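4. Pipework and first fill

Rutach rainwater tank, 1000 litre. Updated 20/04/2018 by Nelli Lehtinen. Bin the older sheet, the valve was drawn the wrong way round on it.

Do section 3 (base and tank) first. If the tank isn't level stop now and go back. You can't shift it once there's water in.

You need: the bag of fittings, the downpipe kit, a hacksaw, a file, a pencil, plumber's tape, a bucket. Spirit level if you put it away already. Gloves for the sawing.

Note: the bag marked 2641 is the seals. Small bag, often stuck in the bottom of the box under the card. Look there before ringing us.

4.1 Cutting in the diverter

1. Stand the diverter next to the downpipe. Its outlet should sit level with the tank inlet or a touch above. Never below.
2. Pencil mark at the top and bottom of the diverter body. Take off 30 mm at each end for the sockets, so the piece you cut out is shorter than the body.
3. Undo the nearest wall clip. Leave the one above it alone, it holds the rest of the pipe up.
4. Saw. Straight as you can.
5. File the edges inside and out. Burrs catch leaves and then the whole thing blocks in autumn.
6. Push the diverter up into the top half, then drop it down onto the bottom half. Twist till the outlet faces the tank.
7. Clip back on.

Caution: cast iron downpipe, don't saw it. Get someone in. Old painted pipe can be iron even when it looks like plastic, so tap it first.

4.2 Making up the overflow

Do this on a bench or the floor, not hanging off the tank.

1. Seal in every socket before any pipe goes in. Flat side facing out.
2. Wipe of washing up liquid on the seal. No grease, no oil.
3. Long pipe goes in the elbow. Push until it stops, then back out a finger's width for expansion. Hot days the pipe grows.
4. Nut on by hand. Then 2 more quarter turns with the strap. No more then that, the threads are plastic.
5. Check the run is straight by eye before you tighten the last joint.

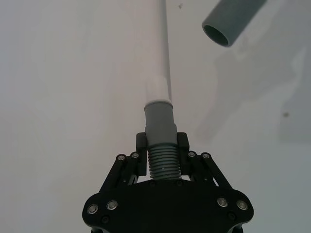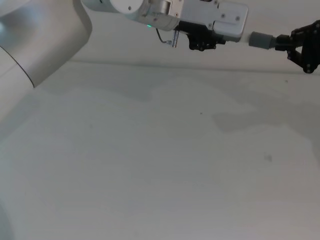 6. Offer the overflow up to the tank. It goes in the top hole, the one with the moulded arrow.
7. Washer inside, washer outside, back nut. Keep the pipe from turning while you do the nut up.
8. Run the open end to a drain or soakaway. Slight fall all the way. Not onto the neighbour's path please.

Note: if the drain is on the far side you'll want the extension kit. Sold seperately. Same seals.

4.3 Tap and stand pipe

1. Tape on the tap thread, clockwise, a few good wraps.
2. Screw in by hand till snug. Finish with the tap pointing down. If it ends up sideways take it out and add tape, don't force it round.
3. Tap to the OFF position. Handle across the pipe is off. Handle in line is on.
4. Stand pipe if you bought one: push fit, lock ring down until it clicks.

Caution: not drinking water. Fix the label supplied next to the tap where kids can see it. Don't connect any part of this to the mains.

4.4 First fill

1. Lid off, look inside. Take out swarf, packing, spiders.
2. A couple of buckets in the bottom. Wait. Look under the tap and round the inlet.
3. Dry? Carry on filling with a hose to just over the tap. Look again.
4. Weeping at a nut: drain down, nut off, check the seal isn't folded. Nearly always folded. Refit.
5. Fill until it runs out of the overflow. Leave it running a minute. Walk the pipe to the end and check every joint.
6. Lid on, both locks turned.

Note: a drip from the diverter body when it rains hard is normal. A steady run isn't. See section 6.

4.5 Winter

Turn the diverter lever to WINTER before first frost. Drain the tank, leave the tap open. Lids stay on. In spring reverse it, new seals if the old ones have gone stiff.

Custdale models with the square inlet: steps are the same exept the adaptor goes in before the diverter hose. Adaptor is in the lid packing.

Missing parts, ask for Kauko Ahonen in spares and have the number off the tank lid ready. Go to section 5 for the pump, or skip to 6 if you haven't got one.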